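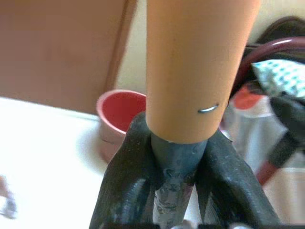
1/ Tedesco tour announced this morning and my timeline has lost its mind. Can we slow down for a minute before everybody hands over next month's rent?

2/ "Intimate shows", says the mailing list. The Titport date is in a hall that holds far more than 1,000. I've stood at the back of that hall. You could hear the bar better than the band.

3/ Presale codes. I signed up in March, when they first dangled this, and my code arrived nine minutes after the presale opened. Rosalba Orlandini got hers the night before and she only joined the list last week. Explain that one to me.

4/ The Jusum app had me in a queue, then a second queue, then back on the home page. The seat map loaded once, all grey, and then it was gone. I've seen people saying it sold out in minutes. Sold out to whom? None of my lot got in.

5/ £40 for upper level, fine, I could live with that. But it says "from" £40, and I haven't found a single person who was offered one at that price. If you were, please post the confirmation, because I'd love to be wrong.

6/ To everyone replying "they'll add dates": maybe. There's a gap of two nights after Titport and I can read a calendar as well as you can. A gap isn't a concert though. Last tour there was a gap as well and they used it to drive the lorries somewhere.

7/ Also not convinced by the line-up on the poster. Sandro Monti is listed on keyboards. Lovely. He was listed last time too and we got Concetta Bassi for most of the run. She was great! I'd pay to see her! Just put her name on the thing.

8/ The new single. I've played it a fair bit now. It's all right. The middle eight sounds like something left off Vumero, and people calling it their best work since Vumero should go and listen to Vumero again, side two especially.

9/ Someone asked if I think Hipólito Riquelme will support on all the dates. The poster says "special guests" with an s and his name in small letters under it. I take that to mean some dates, and probably the ones I'm not at.

10/ VIP package: early entry, a lanyard, a "commemorative print" and "access to the pre-show lounge". The lounge at that venue is a corridor with sofas. Lucrezia Morelli did it last time and the print was still being posted out after the tour had finished. Hers came folded.

11/ No, I'm not "being negative for attention". I've seen this band more times than I've seen my cousins. I'd just like to know the price before I get to the payment page, and where my seat is.

12/ General sale is still to come and yes, I'll be there with two browsers open like the rest of you. If I get upper level at £40 I'll post it and say sorry to Jusum by name.

13/ Standing, by the way, is listed as "unreserved standing". As opposed to what?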